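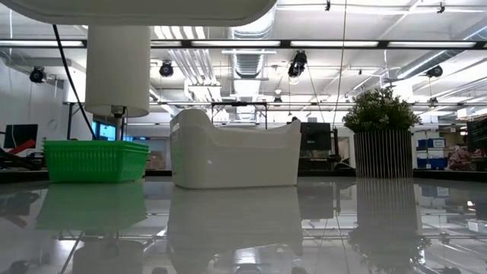
Cell 2 table from the fixed camera: green basket, white bin, plant.

Ticket: Cell 2 misses the white bin on the first pick
Site: Ellery
Opened by: Mawar Santoso
Priority: Medium
Status: Resolved, watching

8:10 am
Morning all! Cell 2 is being fussy. It finds the green basket every time and goes straight to it, but on the white bin it either reports no object or picks a spot well below the real rim and stops itself. No bumps, no damage. Software is the May build of Nurkumano, nothing changed on the arm.

8:35 am
Homed the arm and reran the touch-off against the table. All good, so I'm ruling out the arm for now. Checked the black cable at the head too, wiggled it gently through a full wrist turn and the signal never dropped. Love it when a connector behaves.

9:20 am
Ran 39 tries on the bin with nothing moved between them. 37 missed! That's a great result for fault finding, because a fault that steady is one you can chase. Saved the detection overlays to the cell folder.

9:45 am
The overlays are really interesting. The top is so shiny that the bin has a big pale twin lying in it, and the detector is drawing one tall box around both. The middle of that box lands down where the wall meets the table, so of course the grasp comes out low. The basket gets a green smear under it as well, but the colour filter seems to cope with that. The plant is fine either way, as it's only there as a keep-out object.

10:15 am
Things tried, in order:
Exposure dropped from 3,000 to 300. Reflection much weaker, but the bin's rim went with it. Put it back.
Mask over the lower part of the camera view. Worked until I moved the bin toward the front, then it clipped the real thing. Removed.
Dellex depth check switched on, so anything that reads below table height gets thrown out before the box is drawn. This is the one!

10:50 am
Same 39 tries with the depth check on. Every one picked at the rim, including a few with the bin turned so the high hump was on the other side. Cycle time is nearly the same as before. So pleased with this.

11:05 am, note from Mornlow support
Good find. Please keep the depth check on and redo the table height whenever the camera mount is touched. A value even slightly low will let the reflection back in. We still suggest a matte mat under the work area if you can spare one.

11:30 am
Thanks, will do. Table height is saved in the cell settings and I've added it to the start-of-week checks, right after the lens wipe. Mat is on order in dark grey. Once it's down I'd like to try the exposure test again and see how the two compare.

Leaving this open to comments until the mat arrives. If you see the pick point drop below the rim again, please save the overlay before you restart the cell and attach it to this ticket.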